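Firau Community Help > Learning from video > Hand demonstrations

Success rate drops when the object goes inside something clear

grokov_bench
Hi everyone, and thanks in advance for reading all of this. I'm trying to repeat the Altgate result, where a policy is trained on plain head-view video of people's bare hands and then moved over to a two-arm robot. My set has 3,349 short clips of tabletop handling, all sorts of small household things, and most of it trains beautifully. The trouble is the remote control and clear case task. The hand tracks look fine to me, but the policy keeps treating the case as if it were part of the table - it reaches for the remote and ignores the plastic completely.
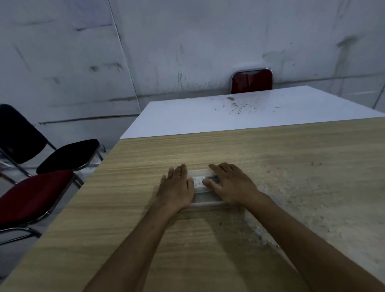
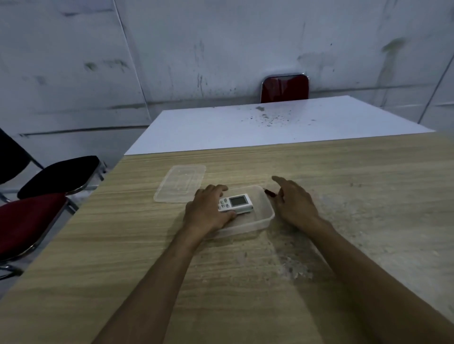
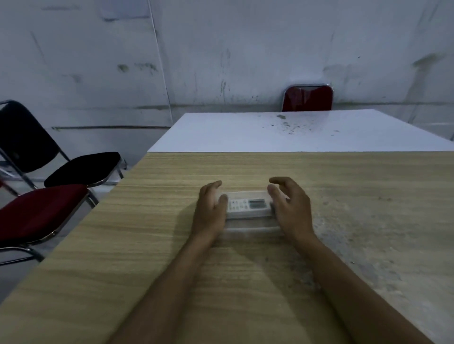

I label contact by hand at 5 frames a second and I've tried 6 different crops. Has anybody gotten past this without buying a depth camera?

saberfan
More data. Always more data.

oldhand_altgate
Welcome, and what a nice clear write-up! I lost most of April to something very similar, so please don't feel bad. In my case the vision side was only half of it. My contact labels said "touching" or "not touching" and never said what was being touched, so a hand on the case and a hand on the remote looked the same to the training. Split that label in two, one for the container and one for the thing that goes in it, and relabel up to 50 clips before you do the whole pile. You'll know pretty quickly if it helps.

The other thing I'd try - and this is cheap - is turning off the background blur in Saber if you're using it. It wiped out the thin edges of clear plastic in my clips, and those edges are nearly all the model has to go on. Do one change at a time, though, or you'll never know which one did it. Let us know how it goes!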